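Dirnus Athletic Opens Its Doors Wider With New Inclusive Football Program

24 October 2024 — Dirnus Athletic is delighted to announce Come As You Are, a season-long program that we hope will make every player, parent and supporter feel at home at our ground, whoever they are and whoever they love. It has been a long time in the making, and we could hardly be happier to share it at last!

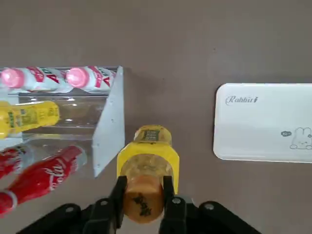 Drink bottles on a clear display rack.

The program grew out of a survey sent to members in April. We received 159 replies, many of them long and wonderfully frank, and we read every one. Several players told us they had stayed quiet in the changing room for years, and would have loved to hear a coach speak up when a careless joke went around.

So coaches in all 12 of our youth and adult squads will take part in evening workshops led by Skedero, a training group that works with grassroots clubs on welcome and respect. There will also be a new mixed team, open to complete beginners, playing friendly matches at Truleck Park.

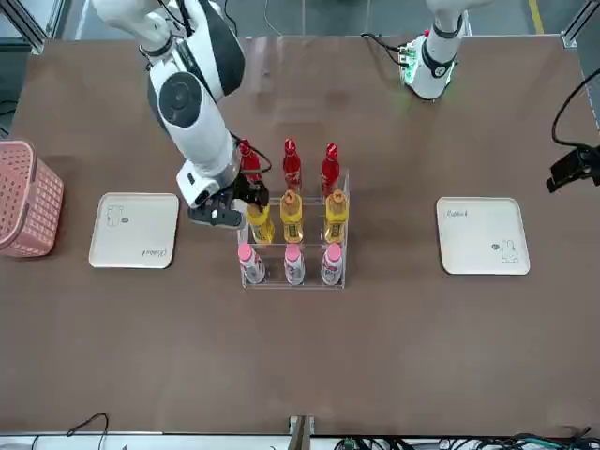 Do I need to be a club member to join the mixed team?
Anyone aged 18 or over can come along, and your first three sessions are free.

Supporters haven't been forgotten, of course. Rainbow captain's armbands will be worn at both of our next home games — the women's first team and then the men's — and stewards will have a simple new way to take reports of abusive language from the stands. Ueda, our kit supplier, is providing the armbands along with laces for anybody who would like a pair.

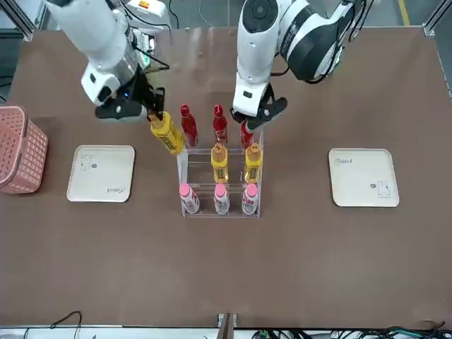
By the Dirnus Athletic Press Office

We know a pair of laces won't change a club overnight, and we have plenty still to learn. If you'd like to help, or simply want to talk something over in private, please stop by the clubhouse before any home game or ask for the welcome team at the front desk.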